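Print this page
E-mail this page

Visit to the Akelia Fit-Out Workshop, Saturday, September 14, 2019

Members of the Prellum Skills Forum were received at Akelia's open day, where the firm showed how it has brought robot handling into work formerly done wholly by hand. The site covers 3,310 square metres and employs 149 people.

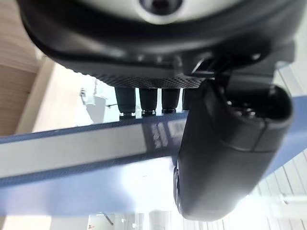 Report by the Visits Secretary, Prellum Skills Forum

The handling system was supplied by Gamatance and has been in service since December. Staff explained that lifting and holding now fall largely to the robot, while checking and finishing remain with the fitters. Two operators share each shift at the station - formerly there were four - and the others have moved to inspection and customer repairs. The firm stated that no post had been lost.

Training was the subject of most questions. Each operator completes a course run by Ghaffari and may stop the robot at any time without giving a reason. Several told us that their shoulders ached less at the end of the week. Others found the pace harder to set for themselves, and the firm is reviewing break times.

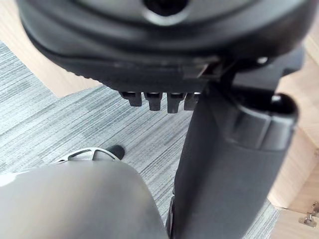
Pay grades were also raised. Operators receive an annual supplement of £900 once trained, and the staff side has asked that it be extended to inspection.

The Forum thanks Akelia for its hospitality.

Print this page
E-mail this page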